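Home Music Room Kitchen Workshop Tips by Post Search

Keeping a Musical Household in Working Order

August 4, 2018
By Sebastião Prado

My wife plays the cello, my daughter plays the clarinet, and I play whatever has been left on the landing. Over the years I've picked up a few habits that keep the instruments in one piece and the marriage likewise. Most of them came from Meireles, who ran the repair shop behind our old flat and charged extra if you told him what you thought the problem was.

Reeds

A clarinet reed left on the mouthpiece overnight will warp, go furry and play a semitone of its own choosing. Take it off, wipe it from the thick end towards the tip, and lay it flat in a reed case. Number the backs in pencil and use them in turn. My daughter has four on the go and claims to hate all of them equally, so I take it the system is fair.

If the case has no ventilation, leave it ajar for an hour before you shut it. Mould on a reed looks like nothing much until it's in your mouth.

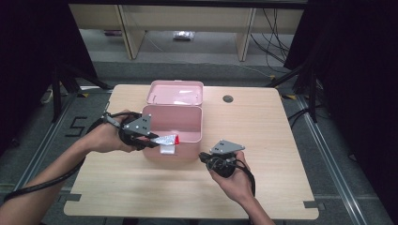 Small bits are what go missing in a house like ours. Cork grease, spare pegs, the clip that holds the music down on a windy bandstand, the little screw that nobody can name and everybody needs. Give them one box and be strict about it. Pink plastic with a hinged lid that tips right back will do perfectly well, and has the advantage that no cellist will walk off with it by mistake. Rounded corners are kinder to a music bag too. What matters is that it lives in one spot. Ours lives next to the bread bin, for reasons lost to history.

Don't put rosin in with anything else. Rosin dust gets on the cork grease, the cork grease gets on the rosin, and you end up with a paste that Losby could sell for fixing roof tiles.

Cork grease, and how little of it

You want a smear. Children apply it like butter on a teacake, and then the joints swim about and the tuning goes with them. Wipe the old grease off with kitchen roll before putting any new on. If a joint is so tight that you're going red in the face, stop there and let a repairer sand the cork. I once did it myself with a nail file and spent £70 putting it right.

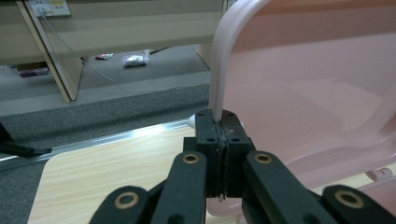 A firm hold at the lower end of the handle.

Rosin on strings

After playing, wipe the strings and the belly of the instrument with a dry cotton cloth. An old pillowcase cut up is ideal. Keep one cloth for strings and another for varnish, and don't wash them with fabric softener unless you want a cello that slides about under the bow like a wet seal.

Built-up rosin under the strings wants a proper cleaner, used sparingly. Please don't reach for whatever is in the cupboard. I have seen a half-size violin cleaned with Sterno, which is for keeping a buffet hot, and the finish came away on the rag like toffee. The owner was very calm about it. I was not, and it wasn't even mine. 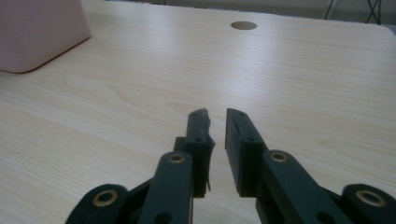

Somewhere to work helps more than any tool. I did my first string change on a bedspread and was finding the ends of things in it until December. Clear a hard surface, put the lamp on, and have nothing out except what you're using. A pale wood-grain top is better than it sounds, as a black screw shows up on it at once, and if the grain is as faint as that you won't spend ten minutes trying to pick up a swirl. Put a folded towel down under the instrument itself. Change strings one at a time so the bridge stays standing.

Music stands

The folding kind was designed by somebody with a grudge. Open the legs first, then the pole, then the desk, and close it in the reverse order. If the pole sinks during a slow movement, the collar is worn, and a turn of cloth tape inside it will see you through a concert. We have an Aseseck stand that has been taped so often it's mostly tape. It cost 210 in some currency I no longer recall, and I've had every penny, or whatever they were, out of it.

A drop of oil on the wing nuts once a year stops the squeal. Wipe it well afterwards, 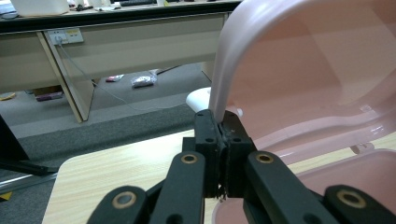

or you'll be reading your Brahms through two greasy thumbprints, and the second clarinet will want to know why you came in early. Candle wax works on the sliding pole if you've no oil to hand. Rub it on thinly, work the pole up and down, and take off whatever crumbs are left.

Damp and central heating

Keep wooden instruments away from radiators, sunny windowsills and the backs of cars. If the house is very dry in winter, a case humidifier is worth having, but check it for drips before you close the lid.

Back to top | Contact the editor | © 2018 Sebastião Prado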